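Two Arms, One Table, No Free Weekends

The Golora workshop is up a flight of stairs behind a tire shop. No sign. You go in past the bikes, past the laser cutter that's been down since spring, and the robot corner is at the back by the sink.

I'd gone for an hour. Stayed until they locked up.

Shared shop, 60 members, one key fob each. Woodworkers mostly. A couple of potters who complain about the sawdust. And then the crew at the back, who call their build Salo and have been at it for fourteen months of evenings. The aim is modest, on paper. Two arms, one table, put the small stuff where it belongs. Pens, clips, the junk that collects on any bench in any shop.

The arms came secondhand. Everything else got built around them, some of it twice. The first stand was pine and it wobbled. Every time one arm swung out fast the other end of the bench answered, and the grip landed 20 millimeters off. Not always the same way either. They spent a month blaming the software before somebody leaned on the table and felt it move.

So, new stand. Money spent so far on the rebuild, not counting the arms: $810. Most of that is metal and cable. A lot of cable.

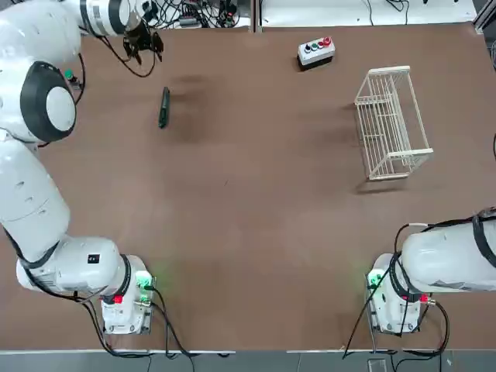 The Salo bench at Golora, with a marker, a button box and a wire basket between the two arms.

The basket job is the one everybody wants to see. Pick up the marker, carry it over, let go above the rack. A kid does it without looking. The arms have done it cleanly on maybe half the evenings they've tried, and the crew keeps a tally on the whiteboard, in two colors, with a lot of erasing.

Pens are mean. They roll. They lie at whatever angle they like, and a grip that's fine on one end spins the thing like a propeller if it closes a hair too far along. Wire is worse, the crew says. A camera looks right thru the gaps in a basket and sees table. They tried taping card inside the sides. Worked great, looked awful, came off.

Next idea is borrowed. A hobby group called Kofler, two towns over, posted notes on finding thin rods by their shadows. Shop lights don't help there. The tubes over the bench are getting swapped this month, if the landlord picks up teh phone.

And there's a date to hit. Open night is Fri 21 August, and Stosimetti, the hardware store on the corner, has put up 80 dollars in gift cards for whatever build the visitors like best. The woodworkers have entered a canoe.

The crew's plan is ten pens in a row, start to finish, hands off. Best run so far is six. They were setting up for another when I left, and the potters had already gone home.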